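Keeping the grippers honest

I came to the Pumeo workshop expecting to write about clever software, and spent most of my first morning (with two coffees inside me) learning how to look after a pair of hand-held grippers. They're the tools people carry about to teach a robot how to pick things up, and they need more fussing than my old bicycle!

Štefánia Matoušek runs the upkeep. Her routine starts at the marker cubes, the printed blocks that tell the system where each finger is. Wipe them, check them for scuffs, then put the harness on and hold both tools out over the table before recording anything.
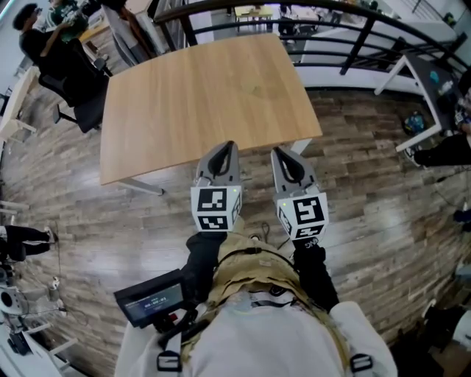
Rozália Kolář reckons the harness matters more than the cubes, and that if the straps sit badly your arms start to droop and the whole session has to be thrown out. She does hers up twice. I did mine up once and was sent back to do it again, so I suppose that's settled.

Next come the jaws. Štefánia keeps a paper log for each pair, and Lastby, the firm that supplies the spare pads, says to change them at 3000 grips. She goes by feel and usually swaps them sooner. Tool number 123 is the fussy one, with a left jaw that creeps out of line whenever it's been in its case over a weekend.
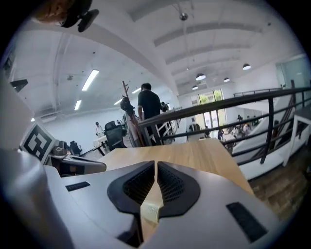
Lining up the jaws was my favourite bit. You undo the pads, nudge them, tighten, close them gently and look again, and it's oddly soothing once you stop rushing. The mesh inside the black pads is very fine, so I'd want a soft brush for it and a good lamp over my shoulder. Štefánia uses a make-up brush and swears by it.

Then there's the matching. Two tools that will work as a pair get checked against each other, one in the hand and one on the table, and if their readings disagree you go back to the jaws and start over. We went back three times. By then it was well past noon and I'd stopped pretending to take notes.

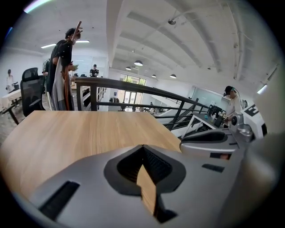
Bednárik wrote in after our March issue to say that all this hand-checking is a waste of a good engineer, and that a fixed jig at Wevville does the same job while you make the tea. I put that to Štefánia, who would quite like a jig, thanks, if someone else is paying. Until then she's sticking with the brush and the log, and tool 123 is down for new screws.

Print this article | E-mail to a friend
Shares: 123 | Comments: 3
Contact us | © Pumeo Magazine | Back to top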